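I was asked to write how we teach the robot to take laundry out of the washer, so I will try it here in small posts. I am one of the operators on the Padesden project. I do the remote control, other people do the training of the model. 1/

Short version: I move, the robot's arms move the same, and everything is recorded. One recording from start to end we call an episode. The model learns later from many episodes. 2/

Our task is called "Minasell" in the task list (I don't know who picked the name). Open washer, dark clothes, a basket on a chair. It sounds like a job for a child. My first day I completed 2 episodes. 3/

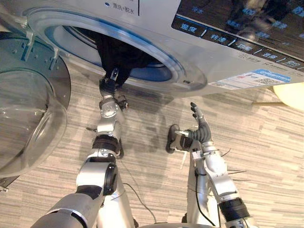
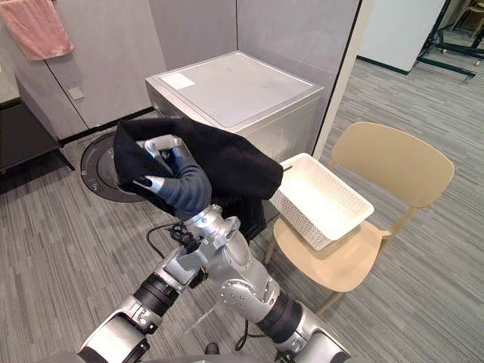 Both are from the cloth work, seen from the robot's head. 4/

The hardest part for me is that I do not feel the cloth. In my own hand I know at once if I have one layer or three. With remote control I must look for it. If the fabric moves when I move, I have it. If only the fingers move, I must go back. 5/

Black clothes are the worst. A fold in a white towel has a shadow and you can see where to pinch. In a black shirt everything is the same black. I asked if we can please do only towels and the answer was no, people own black shirts. 6/

My rule now: pull a little, stop, look, pull again. In the beginning I pulled in one long movement like I do at home, and the sleeve stayed behind in the drum. Then you have a long rope of shirt and no good plan. 7/

About the second hand. New operators always want to use it immediately. I let it wait open near the washer until I really need it. Two hands in a round opening will touch each other, and then the episode is finished and you start again. 8/

We also tried the other way, showing by hand, where you hold the arm and guide it with your own body. In Drullham they like this for simple tasks, wiping a table for example. For laundry I did not like it. My shoulders were tired before lunch, and my own arms were all the time between the camera and the cloth. 9/

But it has one good side. When you guide the arm by hand you feel where the joint stops. I think every remote operator should do it for one Saturday, only to learn what the elbow can and cannot do. After that I stopped asking the arm for impossible things. 10/

Some numbers, because people ask. For this task we have now 598 episodes recorded. 378 of them were accepted. The others have a dropped cloth, or a hand that went out of view, or the operator (me) scratched his nose and the robot copied it. 11/

Dropped cloth is not always rejected! If I drop it and pick it up again in a calm way, we keep it with a tag "recovery". The training people want those. A model which saw only perfect work does not know what to do when the shirt is on the floor. 12/

An episode can be 60 seconds if everything is good. The time is not so important as I believed at first. Slow and steady gives better data than fast with small corrections, the corrections look like shaking when you play it back. 13/

Somebody wrote me yesterday: why not just program the positions? For a box on a table you can. A shirt never lies twice in the same shape, so there is no position to write down. This is why we show and show and show. 14/

Practical things for anyone who starts with this work:
Take off your watch, it hits the controller.
Say aloud what you will do next, it makes you slower in a good way.
Change the starting place of the clothes every time, also when you are tired and want to repeat the easy one. 15/

That last point I learned from a bad week. I had put the shirt in almost the same way for one whole afternoon. The model then became very good at exactly this shirt in exactly this place — and it could not take out a sock. We had to record new ones. 16/

There is a guide from Bognár that we use for the glove part of the controller. It is long, but the chapter about calibration is worth your time. Do the calibration again after every break, even a short one. Your hand sits different in the glove after coffee. 17/

In June we begin with the next step, closing the washer door after the clothes are out. I practiced it a few times. The door is easier than the cloth because it can move in only one way. I wish shirts had a hinge. 18/

If you do a similar task with another kind of gripper, please write me how you handle thin fabric. I still lose socks. 19/19

Last updated: June

We use cookies to remember your settings and to measure visits. By continuing to browse you accept our cookie policy.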